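2. Materials and Methods

2.1 Source of specimens

The material consists of 387 shells of a single species of small cowrie, taken from two localities, Pleka and Soncombe. All shells from Pleka were collected empty from the drift line of a sheltered beach after autumn storms. The Soncombe shells were dredged from coarse shell gravel and include both live-taken and dead specimens. Beach shells with a bleached dorsum or a broken anterior canal were measured but left out of the color scoring described in section 2.3.

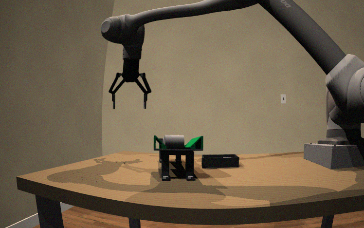

Only adult shells were used. A shell was treated as adult when the outer lip was fully turned in and the teeth were formed along the whole aperture. Subadults with a thin lip were set aside, since their final length cannot be predicted from the size of the bulla stage. This removed 43 shells from the original Soncombe series and none from Pleka, where thin-lipped shells rarely survive transport in the surf.

2.2 Measurements

Length was taken from the anterior to the posterior tip, parallel to the base. Width was taken at the widest point, including any marginal callus. Height was taken with the shell resting on its base. Labial and columellar teeth were counted under low magnification, excluding the terminal ridge. Each shell was measured twice by D. Bakalis, with the second reading made without reference to the first. Where the readings disagreed by more than the width of the finest scale division, S. Vrettos made a third reading and the median was kept.

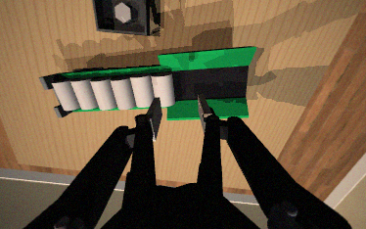 Tooth counts were normalized to a standard shell length, as larger shells within a population tend to carry more teeth but at wider spacing. Raw counts are retained in the collection ledger. Callus thickness was not used. It increases after the lip closes and is a poor guide to relationship between populations.

2.3 Color and pattern

Dorsal pattern was scored in daylight, between 10 a.m. and 2 p.m., against a plain gray card. Three characters were recorded: ground color, density of spotting, and presence or absence of a transverse band. Spots that had merged were scored as one. The basal color was noted separately because it fades more slowly than the dorsum in drift material.
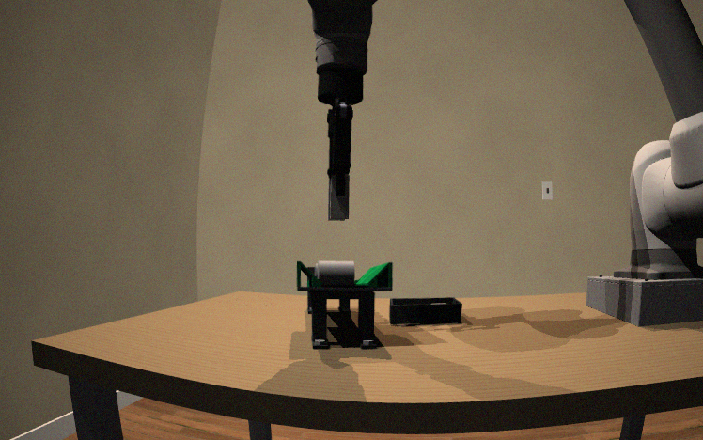
Shells from the older Filip collection had been coated with mineral oil at some earlier time. The oil deepens the ground color and hides fine growth lines. These shells were wiped with ethanol and left for a full day before scoring. Two that kept an uneven gloss were excluded from the pattern analysis but kept in the size data.

We use callus margin in the sense of section 2.2.
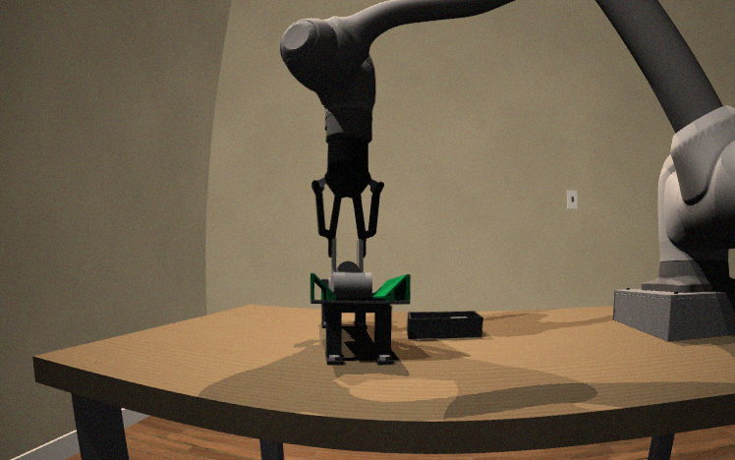 Figure 1. Gray robot arm with a black two-fingered gripper pointing down at a green-sided fixture holding a gray cylinder.

2.4 Comparison of populations

Differences in length and in the width-to-length ratio were tested by permutation, using 3000 random reassignments of shells to locality. Live-taken and dead shells from Soncombe were first compared with each other and pooled only where no difference was found. Sex was not known for most specimens and could not be included as a factor. Voucher shells have been deposited at Erkham under the locality name and ledger number.

We use cookies to improve your experience on this site. By continuing to browse you agree to our use of cookies. Accept | Manage preferences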